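Mardi, 22 h 40

Rentré tard, la main droite raide comme après un déménagement. Deuxième semaine chez Haretti et je n'arrive toujours pas à croire à ce qu'on nous vend. Sur le papier c'est simple : on tient la pince, on fait le geste, la machine apprend. Dans les faits je passe mes journées à refaire le même mouvement en pensant à ne pas bouger comme un humain, ce qui est quand même un comble quand on est payé pour montrer comment fait un humain.

Le projet s'appelle Skurell, va savoir pourquoi. L'objectif affiché est de 3 000 démonstrations avant la fin du mois. On m'a expliqué que la quantité lisserait les défauts. J'ai demandé ce que ça donnait si tout le monde avait le même défaut, par exemple serrer trop tôt. Réponse : bonne question. On n'en a plus reparlé.

Ce matin, formation sur l'autre méthode, la télécommande, avec les deux manettes de Jandodance. C'est pire. On voit mal la profondeur, il y a un retard entre la main et le bras, on compense, et au bout d'une heure on compense même en prenant son café. Les partisans de la manette disent que les données sont plus propres, puisque c'est le vrai bras qui bouge. Ceux de la pince à main disent qu'on va plus vite et qu'on peut aller partout. J'ai l'impression que chacun défend surtout le matériel qu'il a déjà acheté.

Après-midi avec la pince, donc. Je préfère, je le reconnais. On sent quand ça glisse, on sent quand on force. Seulement ça, la pince ne l'enregistre pas – elle garde l'image et la trajectoire, et ce que j'ai dans les doigts reste dans mes doigts. 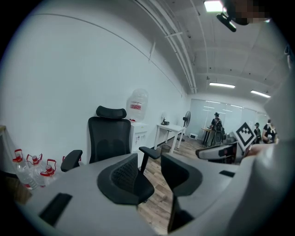

J'en ai parlé à la pause et on m'a répondu que le modèle le déduirait tout seul. Peut-être. Je demande à voir. La démo de Seneviratne, celle qu'on cite à tout bout de champ, je l'ai regardée deux fois hier soir : les coupes tombent toujours au moment où l'objet devrait être posé.

Demain on recommence à 9 h, série de rangement. Penser à prendre la crème pour le poignet et à redemander si les essais ratés sont gardés ou jetés. À mon avis ce sont les plus intéressants.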